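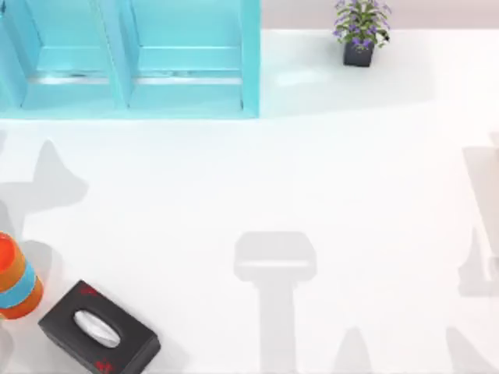 **Brillstead's puzzle library is moving downtown, and it's keeping the late hours**

February 2018

Good news for anyone who has ever finished a jigsaw at one in the morning and had nothing left to start on. The Brillstead Puzzle Library is leaving the basement of the old grade school and moving into the former Antoniadis Hardware store on Mill Street. The lease is signed. I got to walk through the new place last week with my coat on (the heat isn't hooked up yet) and I came home very excited and slightly dusty.

If you've never used it, the idea is simple. You pay for a card, you borrow a puzzle, you bring it back with all the pieces in the bag. The catalog stands at 2954 puzzles as of this month, which is a lot more than I would have guessed, and I've been a member long enough to have worn out a card. They lend out everything from chunky wooden farm animals for toddlers to those horrible all-white ones that I refuse to have in my house.

The basement has been a problem for years. It floods a little every spring, in that corner by the boiler, and everything on the bottom row has had to go up on pallets. Cardboard and damp do not get along. I once took home a very nice harbor scene and the sky pieces had swollen up so much that I had to press them in with the back of a spoon. It smelled like a tent, too. I finished it anyway, and my sister still has opinions about it sitting on her dining table over Thanksgiving.

So, the new building. You'll remember the hardware store if you grew up here: the long skinny room, the creaky floor, the wall of little drawers where they kept the screws. The drawers are staying! I asked twice. They're going to be used for the missing piece exchange, and I could not be happier about it. For those who don't know, the missing piece exchange is currently three shoeboxes and a lot of hope. You drop off strays you've found under the couch, labeled as best you can, and other people come and dig through them. I have personally been reunited with one piece in all my years of digging (a bit of a tugboat), and I still talk about it.

The front of the store is going to be the lending area, and the back, where the paint counter used to be, will be a sit-down room with tables where a puzzle can be left out between visits. That's the part people have been asking for. Lots of us live in apartments, or with cats, or both, and there's no good place to leave a big one out for a couple of weeks. The plan is to have 4 large tables back there, each one with a shared puzzle going at all times, and you just wander in and add some pieces and wander out. One will always have a 2000-piece puzzle on it. I don't have the table space for one of those at home and I intend to be a pest about this.

There will be no reserving a seat. There was some back and forth on that at the winter members' night, and it got a little heated for a room full of people holding cocoa. A few folks wanted a sign-up sheet so they could be sure of a chair after work. Others said a sign-up sheet would make it feel like the dentist. The no-sheet people won. I voted with them, but I reserve the right to complain when I can't get a seat.

Now the hours, which I know is what half of you scrolled down for. The library is keeping its late nights. It'll be open until 11 two evenings a week, same as now, and it's adding mornings, which it couldn't do at the school while classes were in session next door. There's also going to be a return slot in the front door for when it's closed. Please tape your boxes shut before you use it. I'm told the slot drops a fair way, and I can picture all too clearly what happens to a loose lid.

Prices are going up a bit, and I'd rather just say so. A yearly card goes up by 5 dollars. The kids' card stays what it was. Rent on Mill Street isn't free the way a school basement is, and I suspect the heating bill in that building is going to be a shock the first winter. For what it's worth, I did the math on what I used to spend buying new ones, and I'm not going to print the number where my family can read it.

A chunk of the moving money is coming from the Florkotent fair. If you were over in Florkotent last July you may have seen the puzzle race, which was held in the big tent by the pie tables and was much louder than you'd expect. Teams of two, same puzzle, first to finish. My partner and I came in so far behind that they'd started folding up the chairs around us. The entry fees all went into the moving fund, and the fair has already said the race can come back this summer. I'm in training. My strategy this time is to quit doing the edges first, and I know that will upset some of you.

A few things aren't settled yet. Parking is one. The lot behind the hardware store is shared with the shoe repair place and the laundromat, and on weekends it's full by ten. There's street parking on Mill, but it's the one-hour kind, and nobody has ever spent just one hour on a jigsaw. The library is asking the town about a longer limit on that block. I'll let you know if I hear anything.

The other open question is what to do with the Drirko puzzles. Longtime members will know exactly what I mean. There's a whole run of them, donated years ago from an estate, all with those odd interlocking pieces that don't match anything else on the shelf, and the boxes are falling apart. Some people want them kept behind the desk and used only in the back room. Some want them loaned like everything else, on the grounds that a puzzle sitting in a closet isn't doing anyone any good. I go back and forth. I've done the one with the covered bridge two times and I'd hate to see it disappear, but I also remember what a mess the box was in when I got it, held together with a belt. A man's belt! It worked fine.

Until it's decided, the Drirkos are off the lending list, and they'll be the first things to be moved because they're the ones that can least afford another wet spring.

As for timing, the basement closes for borrowing in the last week of March, and everything that's out on loan can stay out until the new place opens. You won't be charged for it. The staff would really prefer it if you borrowed a big pile before then, so there's less to carry up those stairs. I took home six the other night and filled the trunk. If you've got one of the long canvas tote bags from a couple of years back, bring it, they fit the wide boxes better than anything.

They're hoping to open on Mill Street in April. The painting's done up front (a soft yellow, very nice with the old floor) and the shelves are on order. The back room still needs lights. The ones in there now are the long buzzing kind from the hardware days, and they turn every blue piece green, so those have to go before anyone tries to do a sky.

One last request, passed along from the desk. If you have any of the library's sorting trays at home, please bring them back. Stackable, gray, a strip of masking tape on the bottom with BPL on it. They started with a full closet of them and now they're down to a sad little pile. I checked my own house before writing this and found two, one of which had been holding my tomato seeds. They're both back now, and I rinsed out the dirt.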